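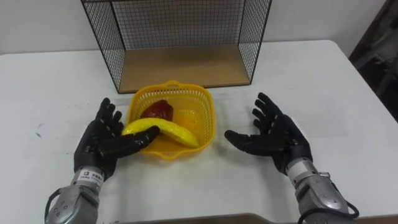 Gadisa Habte has spent most of the past year on a question that takes one sentence to state: when a two-handed robot has to lift a basket and set it on a shelf, how does it decide that both hands are ready?

His group at Belleck trains manipulation policies from human demonstrations, with an operator driving both arms. The policies learned reaching well and learned lifting well. The trouble sat between the two. "One hand would close early," Habte said. "The basket gets pushed sideways, the other hand closes on air, and the lift starts anyway. If you look only at the final success number you can't tell that from a bad lift."

The method he and co-author Denise Catterall describe in their report, which the group calls Clilter, adds a short hold before contact. Each arm moves to a pregrasp pose beside the basket, hand open, and a small classifier looks at the head camera view and the joint readings and outputs a readiness score for each side. The fingers close only when both scores pass a threshold. If either score stays low for two seconds, the arms back off and approach again.

Catterall built the classifier and labeled most of its training data. She went through 2746 demonstrations and marked the interval in each one where the operator had stopped moving the wrists and had not yet started to close the fingers. "Operators pause there without being told to," she said. "The pause was in the data all along. The policy averaged over it, so we gave it a label."

Not all of the recordings could be used. In 519 of them the operator moved straight from reach to grasp with no measurable pause, and those were kept for training the reach but left out of the classifier set. Catterall said she would make that cut differently now. "Some of those are the best operators we had. Dropping them biases the classifier toward slower motion, and you see it in the cycle time."

The evaluation used light plastic baskets loaded with toy fruit. Habte said the load was chosen because it shifts. A rigid weight fixed to the base hides a tilt, while a toy banana slides to the low side and changes the balance partway through the lift. The fruit was rearranged by hand before each trial, and the baseline and the gated policy were given the same starting layouts.

Over 195 paired trials, the gated policy started fewer lifts with only one hand in contact. It also took longer per trial, mainly from repeated approaches. Habte does not consider the second result settled. "The threshold is a single number that we tuned on one table — I would not defend its exact value."

He was more definite about where the method fails. Thumb position is the weak point. From the head camera, a thumb over the rim and a thumb just short of it can look much alike, and the joint readings do not separate the two cases without a contact signal. Catterall tried adding motor current as an input. It helped once the thumb touched the plastic and did nothing before that.

The next version, planned for February, moves the labeling from whole hands to individual digits. Catterall has started on the thumbs.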